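What I Learned About the Salt Road (and How It Ended)
History project report, Theda Wendt

I picked the salt road between Bredia and Stovano because my grandmother used to hum a song about it, and I figured a song had to come from somewhere. It did! The song turned out to be a dead end for research, though, so most of this report is about the road itself and why people quit using it.

Bredia had salt springs and Stovano had a harbor, and between them was a ridge that everybody hated. The old track went straight over the top. Mules could manage it in summer, but by February the pass was usually closed and the salt just sat in sheds waiting. A trip took 15 days if the weather behaved (the toll book I read complains about the weather on nearly every page, which I enjoyed more than I should have). At its busiest the road had 700 mules working on it, and each one paid a toll at Renthorpe, the village just below the pass.

Renthorpe got rich from this. The village had three inns, a smithy and a chapel with a bell that was rung in fog so drivers could find their way down. I spent way too long on the bell. My first draft had two whole pages on it, and my teacher wrote "mules?" in the margin, so I cut most of it.

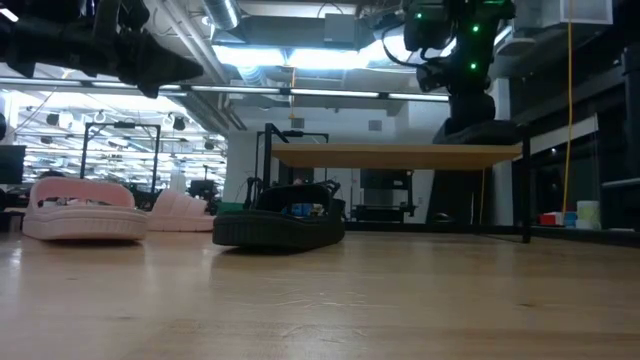
Then came the cutting. A surveyor named Bauerfeind had the idea of going through the low shoulder of the ridge instead of over the top, and he talked the Stovano merchants into paying for it. They thought it would take a single summer. It took three years, mostly on account of water getting into the trench and the sides sliding in every spring. I found one of his letters where he asks for 100 more men and better shovels – he seems more upset about the shovels.

Once the cutting opened, carts could get through nearly all year, and Renthorpe was left up on its hill with no traffic. Two of the inns closed pretty fast. The toll book just gets thinner and thinner, and the last entries are for sheep.

The hardest part of the project was the handwriting. I got used to it after a while, but there are still a few words I had to leave as blanks in my notes. If I did this again I'd start with the maps, then go to the toll book, and I'd look for something written by the mule drivers themselves. I only found one receipt, signed with an X.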